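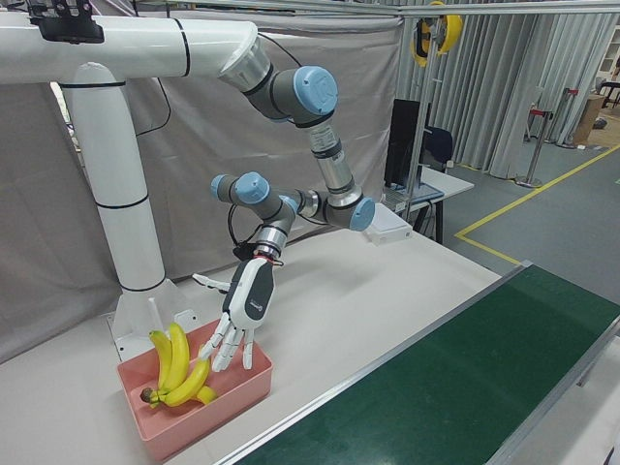 그림 3-1. 바나나가 담긴 연분홍색 통과 그 위의 흰색 로봇 팔

처음 | 설치 | 시청 | 투표 | 문제 해결 | 색인

3장. 생방송 시청과 시청자 투표 설정

이 장에서는 Clalov 셋톱박스에 Cuvley 앱을 연결하고, 서바이벌 예능 ‘Pranalier’의 생방송 시청과 탈락자 투표에 필요한 항목을 설정하는 방법을 설명합니다. 셋톱박스의 전원과 인터넷 연결은 2장을 먼저 참고하십시오. 이미 Cuvley 계정으로 로그인되어 있으면 3.2절부터 진행해도 됩니다.

3.1 계정 연결

1. 리모컨의 홈 버튼을 누르고 ‘앱’ 메뉴에서 Cuvley를 선택합니다.
2. 첫 화면에서 ‘기기 연결’을 선택합니다. TV 화면에 연결 코드가 나타납니다.
3. 휴대전화의 Cuvley 앱을 열고 ‘내 정보’ > ‘기기 추가’로 이동합니다.
4. TV에 표시된 코드를 입력하고 ‘확인’을 누릅니다.
5. TV 화면에 계정 별명이 표시되면 ‘계속’을 선택합니다.

참고: 연결 코드는 59초 동안 유효합니다. 시간이 지나면 새 코드가 자동으로 표시되므로 화면에 보이는 최신 코드를 입력하십시오.

참고: 가족 계정을 쓰는 경우 시청 기록과 투표 내역은 프로필별로 따로 저장됩니다. 투표할 사람의 프로필로 들어갔는지 화면 오른쪽 위에서 확인하십시오.

주의: 숙박업소나 공용 휴게실처럼 여러 사람이 쓰는 셋톱박스에는 계정을 연결해 두지 마십시오. 사용 후에는 ‘설정’ > ‘계정’ > ‘이 기기에서 로그아웃’을 실행합니다.

3.2 생방송 채널 등록

Pranalier 본방송은 809번 채널에서 볼 수 있습니다. 합숙소 실시간 중계는 Cuvley 앱 안에서만 제공되며 채널 번호가 없습니다.

1. 리모컨으로 809를 누르고 확인 버튼을 누릅니다.
2. 화면이 나오면 옵션 버튼을 눌러 ‘선호 채널에 추가’를 선택합니다.
3. 같은 메뉴에서 ‘방송 알림’을 켭니다.
4. 알림 시각을 ‘시작할 때’와 ‘시작 전’ 가운데에서 고릅니다.

채널이 나오지 않으면 ‘설정’ > ‘채널’ > ‘채널 다시 검색’을 실행하십시오. 검색 중에는 녹화 예약이 일시적으로 중단되며, 검색이 끝나면 예약 목록이 다시 나타납니다. 목록이 비어 있으면 셋톱박스를 재시작합니다.

참고: 결승 주간에는 편성 시각이 바뀌는 일이 잦습니다. 방송 알림을 켜 두면 변경된 시각이 알림에 반영되지만, 시각을 직접 지정한 녹화 예약은 바뀌지 않습니다. 이런 예약은 삭제한 뒤 편성표에서 다시 등록하십시오.

3.3 합숙소 실시간 중계 보기

1. Cuvley 앱의 ‘예능’ 메뉴에서 Pranalier를 선택합니다.
2. ‘실시간’ 탭으로 이동합니다.
3. 거실, 주방, 마당 가운데 보고 싶은 화면을 선택합니다.
4. 두 화면을 나란히 보려면 리모컨의 노란색 버튼을 누르고 다른 화면을 하나 더 고릅니다.
5. 소리를 들을 화면으로 커서를 옮긴 뒤 확인 버튼을 누릅니다.

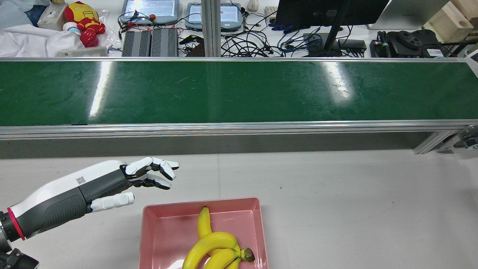
나란히 보기에서는 화질이 한 단계 낮아집니다. 원래 화질로 돌아가려면 노란색 버튼을 다시 누르십시오. 회선이 느린 곳에서는 ‘화질 자동 조정’을 켠 상태로 두는 것이 좋습니다.

중계 영상은 되감기가 가능하며 최대 80분 전까지 돌려 볼 수 있습니다. 그보다 앞선 내용은 ‘오늘의 합숙소’ 요약 영상으로 올라옵니다. 출연자의 개인 면담과 제작진 회의 시간에는 중계가 잠시 멈추고 대기 화면이 나옵니다. 고장이 아니므로 앱을 종료하지 말고 기다리십시오.

참고: 실시간 중계와 본방송 사이에는 시간 차이가 있습니다. 본방송을 먼저 보고 싶다면 3.5절의 결과 숨김 기능을 켜십시오.

3.4 탈락자 투표

투표는 본방송 중에 진행자가 투표 시작을 알린 다음부터 할 수 있습니다. TV 화면 아래쪽에 투표 띠가 나타납니다.

1. 투표 띠가 보이면 리모컨의 파란색 버튼을 누릅니다.
2. 후보 목록에서 남기고 싶은 출연자를 선택합니다.
3. 사용할 표 수를 정합니다. 한 회에 프로필마다 2표가 주어지며, 한 사람에게 모두 쓰거나 나누어 쓸 수 있습니다.
4. ‘투표하기’를 선택합니다.
5. 접수 확인 화면이 나올 때까지 기다립니다.

주의: 접수된 표는 취소하거나 다른 출연자에게 옮길 수 없습니다. 4단계에서 이름을 다시 확인하십시오.

주의: 녹화 영상이나 다시보기에도 투표 띠가 그대로 보일 수 있습니다. 이때 파란색 버튼을 누르면 ‘투표 기간이 아닙니다’라는 안내가 나옵니다.

휴대전화로 투표할 때는 Cuvley 앱의 ‘투표’ 탭을 사용합니다. 같은 프로필로 TV에서 이미 투표했다면 남은 표만 표시됩니다. 남은 표는 다음 회로 넘어가지 않습니다.

접수 확인 화면이 나오지 않고 첫 화면으로 돌아간 경우에는 ‘내 정보’ > ‘투표 내역’을 먼저 확인하십시오. 내역에 출연자 이름이 있으면 정상 접수된 것입니다. 이름이 없으면 1단계부터 다시 진행합니다.

3.5 결과 숨김

본방송을 늦게 보는 시청자를 위해 탈락 결과가 드러나는 제목과 미리보기 그림을 가릴 수 있습니다.

1. Cuvley 앱에서 ‘설정’ > ‘표시’로 이동합니다.
2. ‘결과 숨김’을 켭니다.
3. 적용할 프로그램으로 Pranalier를 선택합니다.
4. 해제 조건을 ‘해당 회를 끝까지 본 후’ 또는 ‘직접 해제’로 지정합니다.

이 기능을 켜면 출연자 목록에서도 탈락 표시가 사라지고 모든 출연자가 같은 크기로 보입니다. 시청자 게시판은 아예 열리지 않습니다. 게시판을 보려면 기능을 꺼야 합니다.

참고: 결과 숨김은 Cuvley 앱 안에서만 작동합니다. Clalov 홈 화면의 추천 영상까지 가리려면 셋톱박스의 ‘설정’ > ‘홈 화면’ > ‘예능 추천’을 따로 끄십시오.

3.6 Rocha 음향 막대와 함께 사용할 때

Rocha 음향 막대를 연결하면 출연자의 대화 소리를 키워 들을 수 있습니다. 탈락 발표처럼 배경 음악이 큰 장면에서 말소리가 묻히면 다음과 같이 설정합니다.

1. 음향 막대를 셋톱박스의 음향 출력 단자에 연결합니다.
2. ‘설정’ > ‘소리’ > ‘출력 기기’에서 Rocha를 선택합니다.
3. ‘대화 강조’를 켜고 단계를 조절합니다.

입 모양과 소리가 맞지 않으면 같은 메뉴의 ‘소리 지연’ 값을 한 칸씩 바꾸어 보십시오. 연결 후 소리가 전혀 나지 않을 때의 점검 순서는 6장에 있습니다.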